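Última atualização: outubro, 9h

Zavmont apresenta bilhar de mesa em miniatura para salas pequenas e noites compridas

A Zavmont tem o gosto de anunciar a chegada do seu novo bilhar de mesa, um jogo em formato reduzido pensado para quem sempre quis ter um bilhar em casa e nunca teve sala para ele (e somos muitos!). O lançamento acontece em outubro, nas lojas Biwott e na loja em linha da Zavmont, com uma primeira série de 300 unidades.

O jogo nasceu de uma conversa de fim de tarde na oficina, daquelas em que alguém se lembra do café da aldeia, do pano verde e do avô a pôr giz no taco, e acabou por ocupar a equipa durante 13 meses. Quisemos que o tampo fosse verde como manda a tradição, que as laterais mostrassem a madeira e que a mesa se pudesse levar da sala para a varanda sem grande cerimónia.

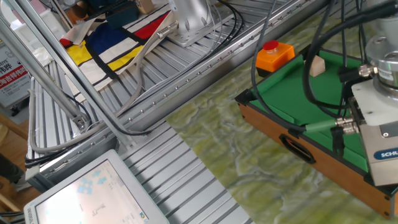

Pano verde e laterais em madeira, com recorte oval escuro no painel. Foto: Zavmont

O desenho ficou a cargo da Clirkine, o ateliê que nos acompanha há 9 anos e que tem uma paciência infinita para os nossos pedidos de última hora. As tabelas receberam o mesmo tom verde do pano e os cantos levam peças pretas, um pormenor discutido durante mais tempo do que gostaríamos de confessar, mas de que hoje gostamos muito.

"Um bilhar pequeno tem de dar o mesmo prazer que um grande naquele segundo antes da tacada", explica Godfrey Nyaga, responsável de produto. "Em minha casa joga-se depois do jantar, e a minha filha já me ganha com uma facilidade que me custa a engolir."
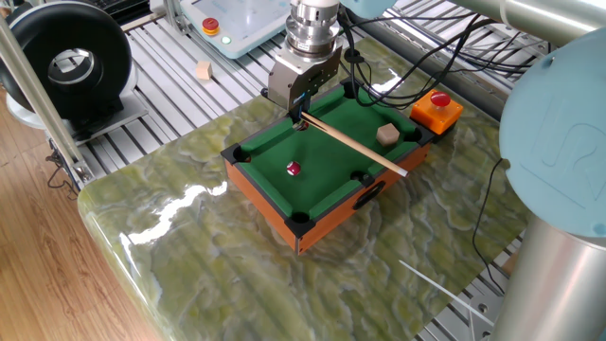
A mesa com a bola vermelha de faixa branca e o taco de madeira.
Foto: Zavmont

São seis bolsas pretas, como nas mesas de tamanho grande, e um taco de madeira esguio, que pede mão leve e alguma prática. Quem começa pode treinar com uma bola só, a vermelha de faixa branca, por exemplo, e ir ganhando confiança antes de desafiar a família. Cada caixa traz 3 sugestões de jogos rápidos, escritas por nós e experimentadas à hora do almoço, com mais entusiasmo do que pontaria.

A mesa assenta bem numa superfície plana e firme, seja a mesa de jantar, seja uma bancada de pedra. Recomendamos escovar o pano com suavidade, sempre no mesmo sentido, e guardar as bolas à parte.

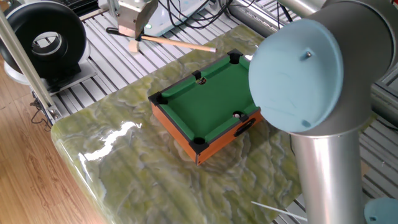
As bolas brancas junto às bolsas do meio. Foto: Zavmont

A distribuição em Portugal será assegurada pela Fekex, que recebe desde já os pedidos de lojas de brinquedos, papelarias e espaços de convívio. Os jornalistas que queiram experimentar o jogo podem solicitar um exemplar ao gabinete de comunicação da Zavmont, ao cuidado de Amber Timmermans, ou passar pela nossa sala de demonstração a partir das 15h. Há café, e teremos todo o gosto em jogar uma partida convosco.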